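Coup de main recherché pour le tri, le ménage et les poubelles – atelier Bitar, à Monthorpe

Bonjour à toutes et à tous ! Je tiens l'atelier Bitar, un grand local partagé avec cuisine, coin couture et beaucoup trop d'étagères, et je cherche une personne pour m'aider à garder tout ça vivable à partir d'octobre. J'ai tenu seule pendant deux ans, mais depuis que les cours du soir ont repris, je n'y arrive plus (les tasses se multiplient la nuit, je ne vois que ça).

Concrètement, ce serait 5 matinées par mois, de 8 h 30 à midi, pour 345 euros net en tout. On commence par la cuisine, on aère, on vide les poubelles, on remet des sacs propres, puis on passe aux étagères. Le tri des chutes de tissu, je le fais avec vous les premières fois, parce que mon système est un peu tordu et que je n'ai jamais réussi à l'écrire proprement. Les produits et les gants sont fournis. L'aspirateur est un Dradik, bruyant mais costaud, et il faut lui parler gentiment dans l'escalier.

Pas besoin de diplôme ni de CV de trois pages. J'aimerais quelqu'un de ponctuel, qui supporte la radio et qui ose me dire quand un carton n'a plus rien à faire là ! Il y a un peu de port de charges, rien de terrible, et un étage sans ascenseur. Débutants bienvenus, retraités aussi, étudiants si les matinées collent avec vos cours.

Côté poubelles, je préviens, je suis pénible : le sac doit bien recouvrir le bord, sinon il glisse au fond dès le premier marc de café. On prendra cinq minutes ensemble pour le coup de main.

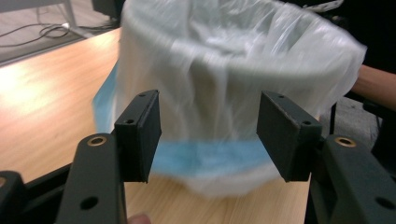 Le sac blanc passé par-dessus le bord, version atelier.

Pour venir, le bus s'arrête devant l'ancienne halle Trallar, ensuite c'est la porte verte au fond de la cour. On peut laisser son vélo à l'intérieur.

Si ça vous tente, laissez-moi un petit mot dans la boîte aux lettres de l'atelier ou passez entre 14 h et 17 h – dites simplement quelles matinées vous arrangent et si vous avez des allergies (poussière de tissu, produits ménagers). Je propose une matinée d'essai, payée évidemment, et on décide après autour d'un café.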